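The Apple at Pultstead

When Areeba Hayat came to Pultstead in May, she believed that teaching was mostly talking. In Plasau she had taught grammar to children for many years, and in the evening her throat was sore. In the new job she did not need her throat at all. She put on the gloves and the headset, she moved her own hand, and the black hand moved.

The task on the sheet was short. Pick up the fruit, put it in the basket. Her contract with Khokhar said 800 good examples, and by the second week she had 500.
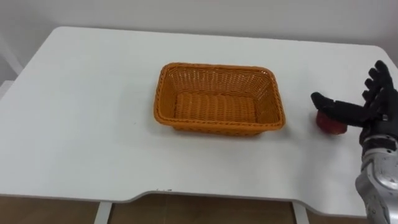 Why must one person do the same small thing so many times? The learning system needs to meet the small differences between one attempt and another, and a single perfect attempt contains none of them.

She understood this in her own way. Her pupils also had not learned the past tense from one beautiful sentence. So she came to the apple a little from the left, then a little from the right. Once she was slow on purpose. The young man who checked the recordings wrote to her from Plikville: "Number 40 is strange, but keep it." She read the message several times on the bus home.
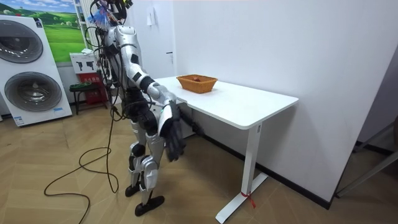
At night her hand still did the work. She would wake and find her thumb stretched over the blanket, waiting for something round. Her sister laughed at her on the telephone and asked if the machine was at least polite.

"It is very quiet," said Areeba. "I had a boy like that in my class. He copied everything from me, also my mistakes."

"And what became of him?"

She did not remember. She thought about it the next morning, while she pulled on the gloves, and then she began again with the apple.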